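# Can a robot do the washing-up yet?

I hate doing the dishes. I bet you do too! So when my friend Ye-seo asked me what I'd get a robot to do first, I didn't even have to think about it. Plates, please. All of them, for ever.

But can a robot do that yet? Well... sort of. Let's start at the sink.

Think about what your hands do when you pick up a plate. You don't squeeze it hard enough to crack it, and you don't hold it so gently that it slides away. You just know, because your skin tells you. A robot has to work all of that out with motors, cameras and sometimes little touch sensors - and plates are smooth, shiny and (if it's lasagne night) very greasy.

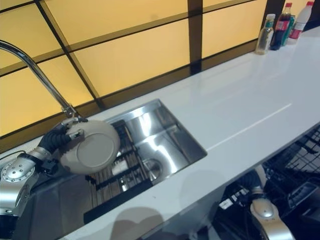
*Got it! A robot hand holding a plate over the sink.*

Shiny things are tricky for another reason. Cameras can get muddled by bright reflections, and kitchens are full of them: taps, sinks, spoons, wet glasses. You and I hardly notice. A computer might think a reflection is the edge of something real!

Now for the dishwasher. Try this next time you load yours. Put a plate in with your eyes shut (ask a grown-up first, and use a plastic one). You'll feel the plate bump against the prongs, wiggle it a bit, and then it drops into its slot. That wiggle is really clever. Robots can learn to do it, but they often need lots and lots of practice, and they can be terribly slow. My little brother Balthasar can load 12 plates while he's moaning about it.

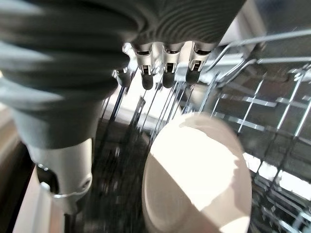 *Fingers, a thumb and a lot of thin wires. Can you spot the dish?*

So what are machines good at? Doing the same job in the same place, again and again. The dishwasher is a machine for chores too, when you think about it, and it has no hands at all! It just sprays water about in a closed box. The hard part is everything on either side of it: scraping off the peas, stacking the bowls, finding the lid that's rolled under the table.

My guess is that robots will get better at kitchens bit by bit, one job at a time. For now, it's my turn to wash up again. Balthasar is drying.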